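4.2 Belastbarkeit der Pendlerbefragung

Die Erhebung in Fermont gilt in der Planungspraxis als Beleg dafür, dass kürzere Takte allein genügen, um Beschäftigte vom Auto auf den Bus zu bringen. Wir halten diesen Schluss für verfrüht. Verschickt wurden 3.850 Fragebögen, auswertbar zurück kamen 1.000. Über die Übrigen wissen wir nichts, und El-Sayed, auf dessen Auswertung sich die meisten späteren Arbeiten stützen, behandelt sie stillschweigend so, als hätten sie dasselbe geantwortet.

Hinzu kommt der Zeitpunkt. Befragt wurde im Dezember, als die Umgehungsstraße nach Dodmont gesperrt war. Wer in diesen Wochen angab, »häufiger als früher« den Bus zu nehmen, hatte womöglich keine bequeme Alternative. Eine Wiederholung nach Freigabe der Strecke war vorgesehen, liegt aber bis heute nicht vor. Auch die Formulierung der Frage überzeugt wenig: Was »früher« heißt, bleibt den Befragten überlassen.

Für Catterall fällt das Bild noch dünner aus. Dort beruht der berichtete Zuwachs auf 33 Personen, die überwiegend im Schichtbetrieb arbeiten und deren Wege sich mit denen von Bürobeschäftigten kaum vergleichen lassen. Eine Gewichtung nach Arbeitszeitmodell fehlt.

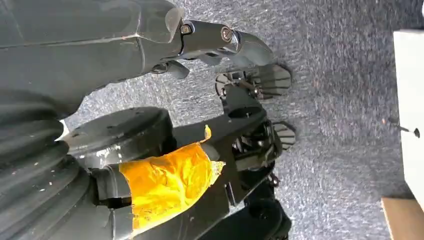 Abb. 3: Roboterarm, Abschnitt mit Handgelenk.

Gerade bei Schichtarbeit entscheidet ohnehin selten der Takt am Vormittag. Maßgeblich ist, ob nach der Spätschicht noch ein Bus fährt, und danach wurde in keinem der Orte gefragt. In Wellden, wo der Abendverkehr ausgebaut wurde, stieg die Zahl der verkauften Monatskarten zwar an, doch trat dort gleichzeitig ein Arbeitgeberzuschuss in Kraft. Welcher Anteil auf welche Maßnahme entfällt, lässt sich aus den Verkaufsdaten nicht ableiten. Wir verwenden die Werte im Folgenden daher nur als Obergrenze.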